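Stop Blaming the Gripper

Posted 29th February

I want to talk about a fault that took up 5 days of my life, and why I think most of us who work with hand-held grippers are looking in the wrong place when things go bad.

The short version: our fingers stopped agreeing with themselves. You'd squeeze the handle, the rack would move, and the width written to the log would be off from the width you could measure with a ruler. Only by a little, and only on some runs. We had 246 runs from a simple tabletop job in the bag before anyone compared the two numbers, and I'd love to tell you it was me who caught it. It wasn't. The checking script at Clustach threw a warning, and I spent a whole morning assuming the script was broken (sorry, script). 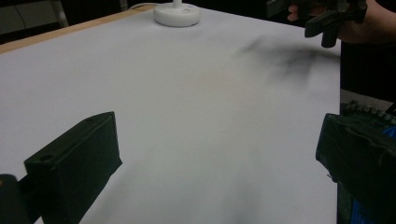
My first guess was the teeth. Everybody's first guess is the teeth! They're out in the open, they pick up grit, and when one gets rounded off you can feel it skip. So I cleaned the racks, swapped a pair, and ran the open-and-close test 100 times at my desk. Perfect. Went back to the table, and the error came back with me.

Then I went after the pads, then the mounting screws, then a batch of printed fingers from Grerkov that I'd never really liked. I wrote a pretty snippy email about those fingers. I've since written a nicer one. 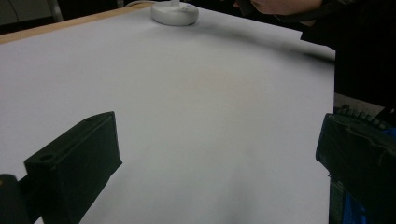
What was really going on was dull. Somebody had updated the logging software on one of our two laptops and left the other alone. The new version, which we get from Brustell, reads a zero point at startup, and it expects the fingers to be fully open when it does. If you happened to be holding them partly shut, it took that as open and never said a word. Half of us rest with the handle squeezed a bit - I do it myself - so half of us were writing junk.

And that's the part that bugs me. A tool that can't tell whether it's been zeroed should refuse to start. It should beep, it should flash, it should be a pain in the neck. I'd take a hundred false alarms over one quiet wrong number, because a false alarm costs me a minute and the quiet one cost us a week of work.

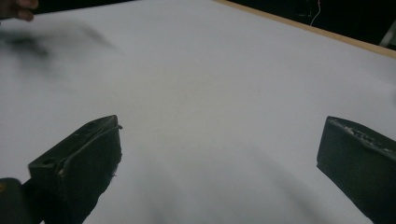
Fingers wide open over the white-covered table.

I've heard the other side. A friend at Ezeani says people just click through warnings, so why add more? Fair enough, I click through plenty. But then make it a physical check! Open all the way, close all the way, and the log doesn't begin until both ends have been seen. It's two seconds. My car won't shift out of park unless my foot is on the brake and I've never once felt insulted by that.
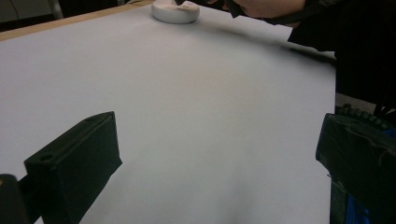 We do it by hand now, with a ruler taped to the desk and a line in the notebook for each session. It's clunky and I forget it sometimes. Of the bad runs we could fix the ones where the fingers opened fully at some point, and the rest got tossed back in May. I still have the old racks in a drawer, by the way, and there's nothing wrong with them, so if you need a pair, write to me.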